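So the petition is in! We walked it over to the city clerk's office at a quarter to five, fifteen minutes before the window closed, in two shoeboxes and a tote bag from Mastik Coffee. For anyone who's new to this newsletter, the petition asks the city of Rallar to open a domestic partner registry, so that couples who aren't married (gay, straight, whoever) can sign up at City Hall and get hospital visits and city employee benefits without a stack of notarized papers.

We needed 2,353 signatures and we turned in 2,924. I've been saying that second number out loud in my kitchen for days. The clerk still has to check every line against the voter rolls, and some will get tossed - people who moved, people who signed twice, at least one person who wrote only a first name and a heart - but that's a pretty good cushion.

The biggest single haul came from the Gestmont street fair, where we got 480 in one afternoon with one folding table and pens that kept walking off. I'd been nervous about Gestmont. My wife grew up there and she told me to bring water and low expectations. Well, she was wrong and she's been very gracious about it. People stood in line! An older man read the whole text of the ordinance, front and back, while his ice cream ran down his wrist, and then signed and asked if he could take a blank sheet home for his building.

Not every conversation went that way. I had one long one with a woman who told me she'd voted against marriage back when it was on the ballot and wasn't sorry. Then she asked what would happen to her sister, who has lived with the same man for years and can't marry him without losing her late husband's pension. I explained how the registry would work as best I could. She didn't sign. She took the flyer, though, and folded it up small and put it in her wallet, so who knows.

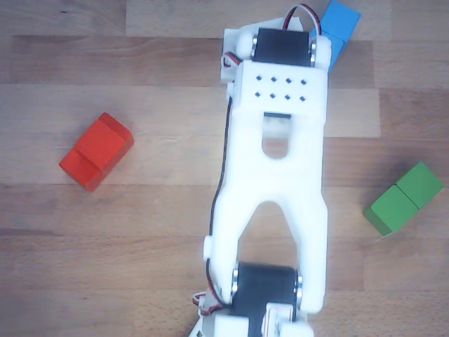
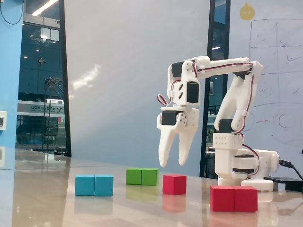
**Joanna Tresk**

Next up is the council. Once the clerk certifies the count, the council can either pass the ordinance as written or send it to the voters in May. I'd much rather they pass it. An election costs money and it means yard signs, and I remember the yard signs from last time, thank you. By my reading we have three solid yes votes, two no votes, and two members who tell everybody they're "still listening." If you live in the Mekonnen Avenue district, one of those listeners is yours, so please give them something to listen to. A short phone call is fine. Tell them your street and say you want a yes.

A few people have written to ask why we're bothering with a registry now that we can get married. Fair question, and I used to ask it myself. We got married the first month we could, and I'd do it again tomorrow. But I've got friends who've been together longer than we have and just don't want a wedding, and I don't see why a nurse should get to turn them around at the door over that. Also, and I'll say it plainly, I like having more than one thing on the books with our names in it.

Money, quickly. We spent 900 dollars on the whole drive, nearly all of it printing, and there's a little left over that'll go to buttons for the parade. We're marching behind the high school band again this year, so bring earplugs if you're sensitive to trombones. My daughter has asked to carry the banner and I've said yes, with the other pole still up for grabs. You need to be reasonably tall, or okay with a slanted banner.

Sign-making is Sunday at two, at our house. Park on the street and come around the back, the front door sticks. I've got poster board and paint but could really use more brushes, and somebody please bring a dessert that isn't brownies.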